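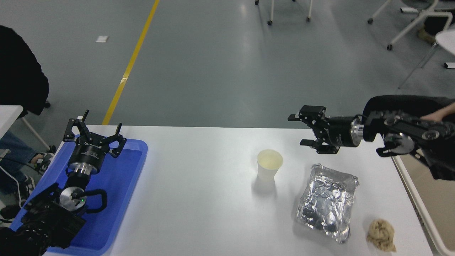 Skemthorpe Village Hall
Kitchen and Store Safety Check
Date of check: July 9, 2022
Next check due: August
Hirer on the day: none

Mark each line OK, ACTION or N/A. Put the comment under the line it belongs to.

ENTRANCE AND CORRIDOR

Front doors open fully and latch back: OK

Floor free of trip hazards: ACTION
The mat inside the left-hand door has curled at one corner. Taped down for now. Needs replacing before the autumn bookings start.

Fire exit signs in place and lit: OK
The one over the store door flickers when first switched on, then settles.

Corridor clear to full width: ACTION
Six stacking chairs left outside the toilets again. Moved back to the store. Hirers' notice to be reprinted in larger type.

KITCHEN

Fridge temperature: OK
Reads 5 degrees. Door seal wiped down, small split at the bottom hinge side, still gripping.

Hot water at sink: OK
Runs very hot. Warning label above the tap is faded but readable.

Water boiler (Faner): ACTION
Heats normally. Limescale on the outlet and a slow drip from the tap. Descale first, and if it still drips order a new washer. The drip tray was full, so please empty it after each hire.

Sockets and leads: ACTION
Toaster lead has a nick in the outer cover near the plug. Taken out of use and labelled. Kettle and microwave fine.

Fire blanket: OK
Tabs hanging free. Wall hook tightened.

First aid box: ACTION
Out of blue plasters. Eyewash is out of date. Everything else matches the list inside the lid.

Worktops and cupboard doors: OK
The end cupboard door has dropped slightly and catches the one next to it. Not a hazard.

STORE

Tables stacked on trolley, strap fastened: ACTION
Strap fastened but the buckle is worn. Trolley has 13 tables on it and is marked for 12. One taken off and stood against the back wall.

Shelving fixed to wall: OK
Histex racking, all bolts tight. Nothing heavy above shoulder height except the tea urn, now on the bottom shelf.

Cleaning products locked away: OK
Key was in the lock on arrival. Put back on its hook.

Stepladder: OK
Feet and hinges sound. Hoarau label with load limit still attached.

OUTSIDE

Ramp and handrail: OK
Some moss at the foot of the ramp. Brush off before it gets slippery.

Security light: ACTION
Comes on but goes off again after a few seconds. Timer probably knocked when the gutter was cleared.

Bins: OK

FOLLOW-UP

Urgent: toaster lead, eyewash, table strap.
By the August check: mat, boiler tap, security light timer, plasters.
Left over from last time: car park pothole, still waiting on a second quote. The first was 400 pounds for the patch only.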